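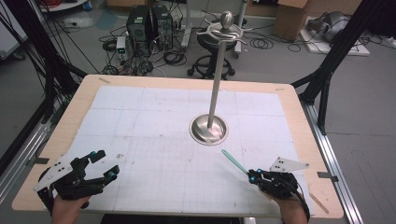

Photo: Himent Manipulation Laboratory, Clekholm

Search this site Enter keywords Go

Call for Participants: Comparison of Hand-Held Grippers

The Himent Manipulation Laboratory invites adults to take part in the Prevero study, which compares hand-held two-finger grippers on tabletop tasks. Participants will work with a gripper in each hand, handling small and slender objects at a table. No experience with robots is required.

The study consists of 3 visits to the Hunt Building. We are seeking 24 participants, who must be 18 or older and have full use of both hands. Those who complete all visits will receive $400. Travel costs are not covered.

Participants will rate each gripper for comfort and control. Sessions are recorded - written consent is required before the first visit.

Applications must be submitted to the laboratory office by October 9, 2026. Visits will continue through March. Applicants will be notified by email.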